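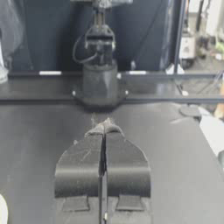
Gray on gray.

1/ Eskil Wikström's newsletter has a new piece up saying the color of your dinner plate changes how much you eat. My sister has sent it to me, my neighbor has sent it to me, and now Otus is selling a "mindful dinner set" off the back of it. So I read the thing. Thread.

2/ The claim goes like this. If the food and the plate are close in color, you can't see how much you've served, so you pile on more. If they contrast, you notice and stop. Pasta with red sauce on a white plate is good, pasta with cream sauce on a white plate is bad, and so on down the page.

3/ I can believe a bit of that. It's hard to see rice on a white plate. What I can't believe is the jump from "hard to see" to "you will lose weight by January," which is word for word what the Otus page says.

4/ Where does the number come from? The piece says "a study of diners in Varnley." I went looking. It was one buffet line, one lunch, 51 people, and they were weighing the serving and never the leftovers. If I take more and leave more, I haven't eaten more. I've made more dishes.

5/ Also they were told it was a study about plates. Try telling me you're studying my plate and watch how politely I serve myself.

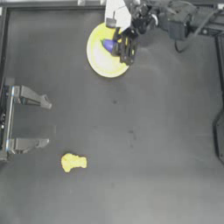 Purple on yellow. Top marks for contrast, I suppose.

6/ By the rules in the article a yellow plate is terrific for eggplant and a disaster for scrambled eggs, corn, mac and cheese, and most curries. So you need a second plate. Then a third for salad. Guess who sells them in a box of 6.

7/ Mererid Gwilliam replied to the first post to say she switched to dark blue plates and it worked for her. Glad to hear it, Mererid, but you also told us you quit snacking after nine and started walking to work the same month. I'd give the walking some credit.

8/ People keep asking about plate size too. Same family of claim, older, and it has the same hole in it. Small plates work fine until you're allowed to get up. I grew up with small plates. We had seconds.

9/ The "restaurants have known this for years" line bugs me most. I asked Ronaldo Buenaventura, who ran a kitchen in Eynon for a long time. He bought white plates because they were the cheapest ones he could still get in a year's time when half of them had chipped. That was the whole theory.

10/ Somebody will say "what's the harm, it's only a plate." The harm is 200 dollars. That's the set price before shipping. If you've already got plates you've got what you need.

11/ What would change my mind: a big group, say 1,000 people, eating at home, for months, not told what it's about, with the leftovers weighed. If that comes back with a real difference I'll post it here and eat dinner off whatever color they tell me.

12/ Gwion Penry asks if I've contacted the newsletter. Yes, twice. First time I got a discount code. Second time I got the same discount code.

13/ Going to mute this for the night. If you have the full Varnley write-up, with the tables at the back, please send it over. The copy I found stops after the second page.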